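Progress report, Nollik Reading Rooms project
To: Begoñe Mateos, Vidal Fund
From: Covadonga Echevarría, project lead
February 23, 2022

This report covers the second half of the grant period. The midyear report dealt with the lease and the repairs to the Fader Street building, so I have left those out except where something has changed.

Collection

We now have 286 titles on the shelves at Fader Street and 341 at the Jotico branch. Most are donated. The Jotico number includes the large print books that came from the senior center when it closed its lounge, and those have gone out more than anything else we own. We did not plan for large print in the original application, and I would like to add a small budget line for it next year if the fund agrees.

The children's shelves are still thin. We get plenty of picture books for very young children and hardly any chapter books for ages eight to eleven. Nicanor Aranda wrote to the elementary schools in January asking for duplicates. One school has answered so far and offered a box of science readers, which we will pick up next week.

Cataloging is finished at Jotico and a little more than half done at Fader Street. The delay comes from the label printer, which went back for repair twice. We bought a second-hand one in the end, and the receipt is with the accounts.

Opening hours and staffing

Fader Street is open four days a week and Jotico five. We had hoped for five at both. Eusebio Cifuentes runs the Fader Street desk and can't cover another day without giving up the evening reading group, and I think the reading group is worth more to people than an extra afternoon. The lease allows evening use until nine, so we moved one of the four days to a later start. People coming from work have told us they like it.

Kári Damgaard joined in the fall on a part-time contract and handles loans between the two rooms. Before that, books were moved whenever one of us happened to be driving over, and requests could sit for two weeks. Now there is a fixed run on Tuesdays. Readers still ask for books to be held over the phone, and we still write those requests on paper. The loan software can do it, but the screen for holds is slow and we have not had time to learn it properly.

Reading groups

Both groups have kept going through the winter. The Fader Street group met in person with the windows open, then by video for part of January when two members were sick. Video did not suit everyone. One member has poor hearing and found it very hard to follow, so Eusebio called her after each meeting and went over what had been said.

The Jotico group reads short stories only, at the members' request. They take turns choosing. There was some disagreement in December over whether a very long story counted, and it was read in two sittings.

We tried a third group for teenagers and it did not work. The time clashed with sports practice, and the few who came wanted to talk about comics, which we have almost none of. I would try again in May with a different day and a better shelf of comics to start from.

Building

The heat at Fader Street is reliable now. The back window still leaks in heavy rain and the landlord has agreed in writing to replace it before summer. Until then we keep the lower two shelves on that wall empty. No books were damaged in this period.

At Jotico the ramp rail was loose and has been fixed. The reading chairs we bought with the furniture money are comfortable but too low for some of our older readers, and we have swapped two of them for upright chairs from the meeting room.

Money

Spending is under budget on furniture and over on repairs, mostly the printer and some electrical work at Jotico. The two nearly cancel out. I would like permission to move what remains of the furniture line into books -- chapter books and comics first, then large print. The full table will come separately from Nicanor once the January bank statement is in.

Next steps

Finish the catalog at Fader Street. Collect the science readers. Learn the holds screen and stop using the paper slips. Ask the landlord for a date on the window.

If you plan to visit before the next report, Tuesday is a poor choice, as Kári is out on the run for most of it and the desk is busy. Any other open day is fine, and it would help to know a few days ahead.
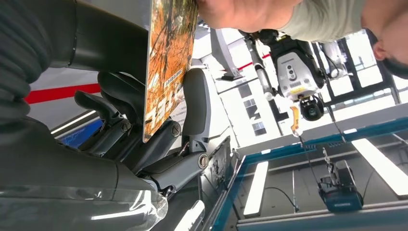 Nicanor will be the contact for the budget table and for any questions about receipts. Everything else can come to me at the Fader Street office.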